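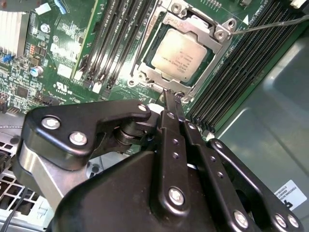 1st April

Second week with the Londus gripper kit. Kelly asked me to write the notes in full this time, because Arlindo and Luana will read them before they decide if we keep the kit or send it back. So I write more than usual. Please excuse my English where it is heavy.

What we have on the bench: the gripper, the wrist camera that comes with it, the controller box and the licence for the teaching software. The supplier is Dratix. The trial ends in September, but they want an answer earlier if we wish to have the lower price. I have not seen the lower price in writing. Luana, do you have it?

Task for today is still the processor area of the old server board. The board stays in its chassis, as it would be in the repair shop. The load plate is open and the processor is sitting in the socket. We want three things from the kit: approach the socket without touching the memory slots, stop at the same place each time, and later take the processor by its edges and lift it. The third one I did not try today. I only did approach and stop.

Morning. I made the mounting again from zero, following the printed guide. It took me 55 minutes with a coffee in the middle. The guide is correct but the order of the steps is strange. It tells you to tighten the bracket bolts before you route the camera cable, and then the cable has no place to pass. Yolandi had the same problem last week and wrote it on the cover with pencil, which I saw only afterwards. Proposal: cable first, bolts second. All the bolts on the kit are hex socket, which I like, but two different keys are needed and only one is in the bag.

Then the camera check. The view from the wrist is good for this kind of work. I can see the fingertips and the lower edge of the socket together, and this was my main doubt when we ordered. The printing on the metal cover of the processor is too small to read in the camera picture. For us it is not a problem in the approach, but Arlindo wanted to use the same camera to register the part number before removal. With this camera at this distance I would say no. Maybe closer, maybe with another lens. I did not test it.

The body of the gripper takes a big part of the lower picture. In the software you can mask it, and I recommend to do this on the first day. Without the mask the tracking found "features" on our own bolts and was very happy with them.

Approach tests. I taught one path by hand and let the arm repeat it at the slow setting, 50 runs. In 4 of them the controller stopped by itself with the message "target confidence low". The others finished at the stop point below the socket. I looked at the log of these four and they are all together, near to lunch, when the sun comes through the window on the bench side. The metal around the processor is shiny and I suspect the reflection. After lunch I put the blind down and I did not see the message again, but I made only a few more runs, so I don't want to write that this is solved.

The memory slots worry me more than the socket. They are on both sides, and the left ones have latches at their lower ends. The finger links are long and narrow, so in the middle there is space enough. It is the wide part, the bracket at the left and the arm at the right, that I watch. If somebody changes the wrist angle, please do a dry run high above the board first. Also the retention levers: the software does not know them at all. I drew a keep-out box by hand for each one. The boxes are saved in the project under the name "bittencourt_socket", same as the bench.

Comparison with the old Nerkora gripper, as Luana asked. The Nerkora one is simpler and I trust it more for heavy things. For this board it is too fat, we have tried before. The Londus closes softer and the lowest force setting is really low. I put my own finger there (yes, Edivaldo, I know the rule) and it was comfortable. The teaching software of Londus is better in everything except saving, where it asks you for the file name two times and uses the second one.

Support. I wrote to Dratix about the missing key and about the order of the steps. They answered the same day, and politely. The key will be sent. About the guide they said it is "noted". I also asked if the soft fingertips can be bought apart. They are sold only as a set with the links, and it seems to me expensive for a piece that will wear.

My opinion until now: keep it for the trial, don't sign yet. I would like to see the lift first.

Open points
- Lift test with a dead processor. Yolandi has a box of them somewhere.
- Who pays the fingertips if we break them in the trial? Kelly to look in the contract.
- Repeat the approach runs with the blind up and at the same hour, to see if the message returns.
- Ask Dratix for the drawing of the bracket. The guide gives the total width as 62 mm and I would like to check it with the caliper.
- Label the two hex keys!

I leave the arm parked and the controller off. The chassis remains on the bench, please don't move it, the positions are taught to it as it stands now.

This site uses cookies to remember your login and your reading settings. Accept | Manage preferences

Bittencourt bench notebook | Contact the workshop | © All rights reserved | Back to top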